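Teleoperating the two-armed robot in the simulator: recording your first demos

By now you should have Jitari installed and both hand controllers paired. If only one shows up, turn it off and on again, then go and make tea. It will have sorted itself out or you will have had tea.

Start with the practice house and one short task. Reaching for a cabinet is good. Laying a full dinner setting is not, whatever Samer Salameh told you on Sunday.

Before you press record, open both grippers and put the arms somewhere you can find them again. Drive the base in slowly. The head view can tip over quite a bit while you're moving, and the natural response is to tip your own head to match. This does nothing for the robot and plenty for your neck.

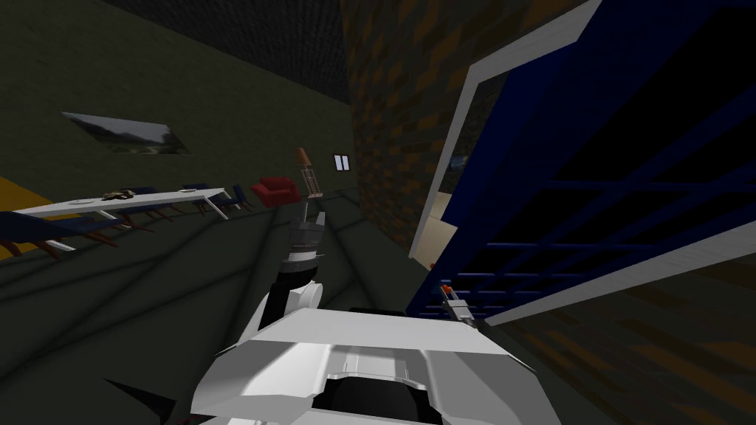 Pick which arm is doing the job and leave the other one alone. New operators like to keep both hands busy, and the second arm ends up waving through the demo like a bored cousin at a wedding. The policy will learn the wave. Ours did, and it took 12 fresh demos to talk it out of it.

Now record:

1. Hold the left trigger until the timer starts.
2. Move at a steady pace — slower than feels dignified.
3. Stop for a beat before you close the gripper.
4. Let go of the trigger when the task is finished, and not while you're admiring it.

Keep each demo under 700 steps. Dede Opoku holds the house record at 1,452, most of it spent stuck on a chair.

Do 20 good ones before you train anything. Bin the bad ones the same day, while you still remember which they were. The export button is under Sessions, for reasons lost to history.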